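Support > Harkidach Self-Checkout > Tickets > 864
Search tickets Enter keyword or ticket number

Produce lookup returns wrong price after update

Opened 2020-02-25 by Kyu-ri Kong, Stirkum store
Status: Waiting on vendor

After the Akanda price file loaded overnight, lanes 2 and 6 charge the old price for loose fruit. Packaged items scan fine. Typing the produce code by hand gives the same wrong price as picking it from the touch menu, so I don't think the menu is the problem. The other lanes have the new prices.

Tried so far:
Restarted both lanes from the supervisor screen. No change.
Cleared the item cache on lane 2 and signed back in. The mango price was right for one sale, then went back to the old one.
Swapped the network cable on lane 6. No change.

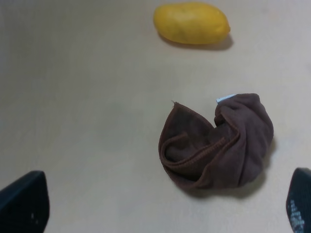

Compared the settings on lane 6 with lane 7, which works. Both point to the same price server. Lane 6 has "Use local table if newer" checked and lane 7 does not. Lane 2 has it checked too. I did not change it because the screen asks for a vendor password.

Reply from Atton support:
The local table on those lanes has a date stamp in May, so the lane treats it as newer than the file it gets from the server. Please check the clock on both lanes and send us the sync log.

Kyu-ri Kong:
Clock on lane 2 is right. Clock on lane 6 is an hour slow, I corrected it. Prices still wrong on both. Sync log attached. Cashiers are overriding loose fruit by hand for now. Can you clear the local table remotely or do we need the password?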